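The Easy Part of the Job

Orestis Drakos

At Irgate, where I have worked for 9 years, we set up and clear away garden parties for people who would like someone else to do it. In March the managers told us that Gondeo, the robot software they are thinking of buying, would take over "the bending." They sent the crew a few stills from the simulator and asked for comments. These are mine.

I'll grant that the bending is real. Picking painted eggs off a lawn is hard on the back, and I have no romantic feelings about it. In the simulator there are two arms to do it, a basket on the grass beside them, and one yellow egg already up in the right gripper. Fine.

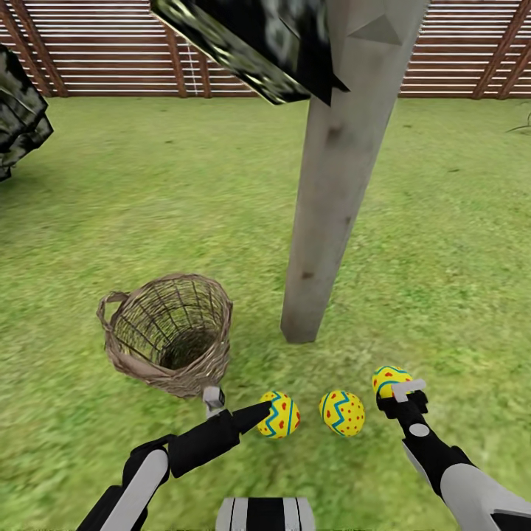 What happens to the rest of the day

My worry is the hours between the eggs. The plan pays a person to stand by and watch -- a "lawn supervisor," in the memo -- at a lower rate than the one who used to bend. I have done watching jobs. You go home more tired than when you work, and the blame still lands on you.

Then there is the yard itself. The simulated one has a tidy lawn, a stone border along the patio, an agave, a palm and a small basket standing out on the grass.

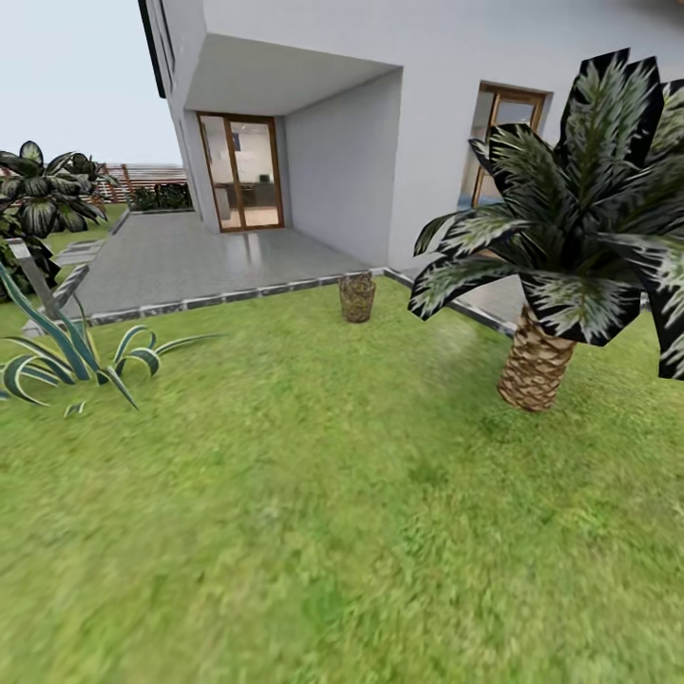
Our customers have dogs, hoses and uncles. Half of what I know is how to talk to the uncle. I asked whether the 46 hours of training we were promised would cover any of that, and was told it would cover charging and error codes.

Maybe the machine will be good. I'd still like the pay rate settled in writing before it comes off the truck, and so would the rest of the crew.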